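Oct 13, 2018

Right. Quick one, I've got bread in the oven and a phone on 9% so if this stops making sense halfway down you know why.

Several of you asked how the family history thing is going. Slowly. Badly, some weeks. But I said in February that I'd write it up as I went and then wrote nothing, so consider this eight months in one go.

Where I'd got to. Gran's side, the Farnon lot (Farnon being the village, not the surname, I keep having to explain that to my own brother). Great-grandad ran a shop there. Hardware, paraffin, string, that sort of place. Sold up, moved the family down the coast, never spoke of it again. That was all anybody had. No dates, no photos, one story about a dog.

Then my aunt cleared her loft and handed me a suitcase. An actual suitcase, brown, one catch gone. Inside it: letters. 300 of them, near enough all in the same handwriting, plus receipts, a ration book, a hymn sheet, somebody's dental bill. No order whatsoever. Some folded in with others they'd nothing to do with. I sat on the landing and read four and had to go and make tea.

So the first job was sorting, and I got it wrong. I went by person. Pile for Gran, pile for her sister Nell, pile for "unknown". Took me two weekends. Useless. Half the letters are to both of them and the unknown pile ended up biggest of the lot. Scrapped it, started again by date, and for the ones with no date I used the postmark, and where there was no postmark I used what they were moaning about. Nell's hip gets worse in a very helpful straight line.

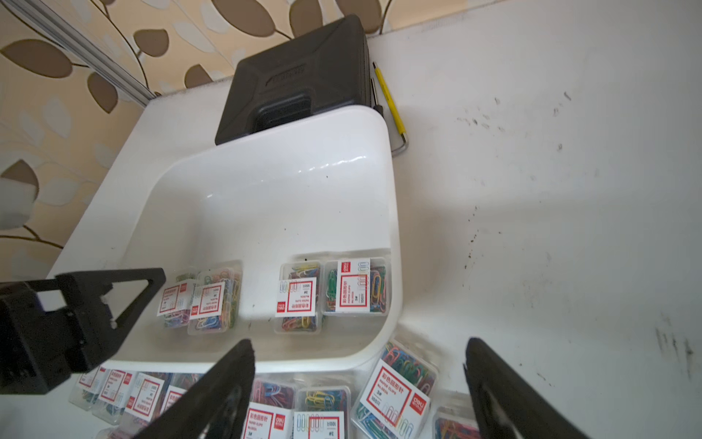
Second go took 12 evenings. One envelope per year, pencil on the front, never pen. Old letters and their envelopes kept together, becuase I'd already managed to separate some in round one and I'm still cross about it. Anything with a rusty pin in it, pin comes out, slowly, over a saucer. I tore one corner. Blank corner, thank God.

Nothing metal goes back in, by the way. Ekkachai Duangkaew told me that, he teaches the local history evening class and has Views. A folded strip of plain paper round each bundle does the job. He also says no sticky tape ever, no laminating, no sticky notes, and keep the lot out of the loft where it's been perfectly happy for 54 years. I moved it to the bottom of the wardrobe. He made a face about the wardrobe as well.

What's in them, then. Weather, mostly. Weather and hens. There's a run of maybe a year where every letter opens with the hens. But then you get a line like "Father has been up to Ekinci's again about the money" and nothing, no explanation, straight on to the price of eggs. I must have read that one a dozen times. Who was Ekinci? What money?

I'd assumed a bank or a solicitor. Wrong. Serpil Çınar, who I met through a message board for people with family from that bit of coast, recognised the name off the bat. Ekinci's was a chandler's. Ropes and lamps and so on, down by the harbour, two streets from where her grandfather lodged. She's got a trade directory with it in, and she photographed the page and sent it over the same night. And three lines down, there he is. Great-grandad. Same street! I shouted so loud the cat left.

So they were neighbours, and I think he owed them. Or they owed him. The letters could go either way. There's a receipt in the suitcase for 400 yards of cord, marked paid, and then another for the same ammount that isn't marked anything. Which might be the whole story of why he sold up or might be a bit of paper somebody forgot to stamp. I go back and forth on it, usually at 2am.

Things I'd do differently, for anyone starting:

Photograph everything before you touch it. In the order it comes out of the box. I didn't, and I bet there was some sense in how those letters were folded together that I've now lost for good.

Write down who told you what. I've got a note saying "shop had green door" and not a clue where it came from. Aunt denies it.

Ask the old ones now. Today. And not "tell me about your childhood", they just say oh it was all very ordinary. Ask where the coal was kept. My aunt talked for an hour and a half about the coal.

Don't believe the ages on anything.

Keep a proper table for it if you possibly can. I've been clearing everything off mine at teatime and putting it back out after and that's how Nell 1951 ended up in with the gas bill. A friend of mine goes on at me about shelves and hooks and hanging things up off the surface, and fine, yes, she's right. 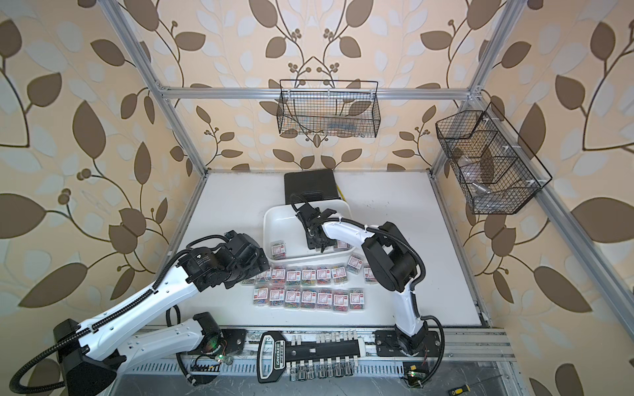
Baskets up on the rails, worktop left for working on.

Anyway. Typing up. I'm doing a bit each night, spelling left as it is, and a question mark in brackets where I can't read it. Nell's writing goes to pieces whenever she's in a temper so the good bits are always the hardest. There's a word in one of them about the vicar that I've decided is "tiresome". It could be something else.

I tried one of those websites that says it'll read old handwriting for you. It gave me "the hens are a great cathedral to me". Comfort, I think. Comfort. Though I like cathedral.

Next up is the Draloteck question. It's stamped on the back of two envelopes and once on the ration book, in purple, and neither Serpil nor Ekkachai has come across it. A firm? A printer? Somebody's idea of a joke? If it rings any bells with any of you please, please leave a comment. Also Grosteck, which turns up once, in pencil, and may just be the same word spelt by someone in a hurry. I know the feeling.

Plan is to get up to Farnon before the weather goes. Walk down the street, find the number, see if there's a door and what colour it is. Serpil might come too if she can get the time off. Neither of us drives so it's two buses and a long wait in the middle, and I'll bring the directory page and a flask.

Oven's going. More when I've done 1953.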